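Filing a new patent with Visell

3. Open the Matters tab and click New filing. I always type the inventor's name first, as it fills in half the form for me (lovely!).

4. Paste in your claims. You get 65 per filing, and the abstract box stops at 2,000 characters, spaces included.

Note: I save a draft before I touch the drawings page. It's a bit slow on my laptop. 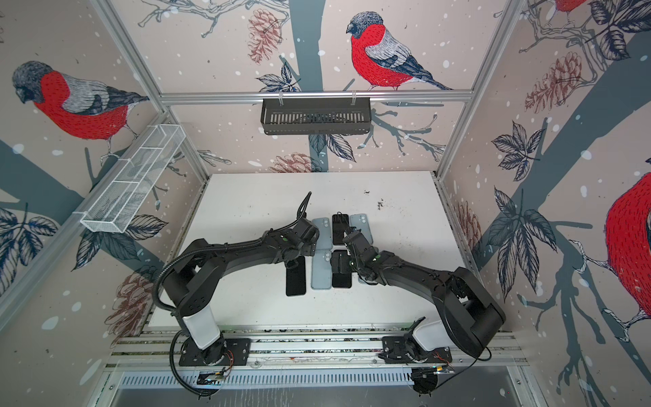 Adding a co-inventor

1. Click Add person and put in their full legal name. I once filed Delwyn Paewai as "Del" and had to redo two forms.

Caution: once you press Submit the names are locked, so check the spelling first.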